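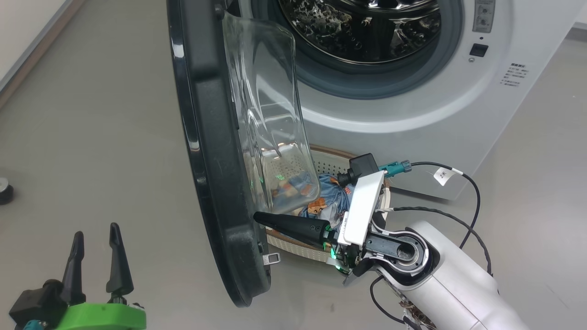
Isance is a one-act contemporary ballet by the choreographer Emil Wallner, set to an electronic score by Selvaraj Miah. It was made for the Stalbridge Dance Theater and is performed by 14 dancers without an intermission.

Background
Wallner joined the Stalbridge company as a dancer and became its resident choreographer after retiring from the stage. Isance was his second work with Miah, following the shorter duet Eder. Rehearsals began in December at the Pultside studios, where the opening section was first shown to an invited audience with piano accompaniment only.

Structure
The ballet is divided into two parts of unequal length. The first is built on a walking phrase that passes through the full ensemble in canon, with each dancer entering four counts after the last. Pointe shoes are not used. The second part opens with a duet for two women and returns to the walking phrase in reverse order -- the final dancer to enter in part one is the first to leave in part two.

Music
Miah's score combines recorded strings with low sustained tones. The tempo is held at 100 beats per minute for most of the first part and is dropped entirely during the duet, where the dancers take their cues from breath and from each other. A revised version of the score, prepared for touring, shortens the closing passage.

Performance history
After its first run at Stalbridge, the work was taken to Pultside, where the wider stage required changes to the spacing of the ensemble sections. A later revival restored a male solo that had been cut before the premiere. The notation and rehearsal notes are held in the company archive under the number 3501.

See also
Eder (ballet)
Stalbridge Dance Theater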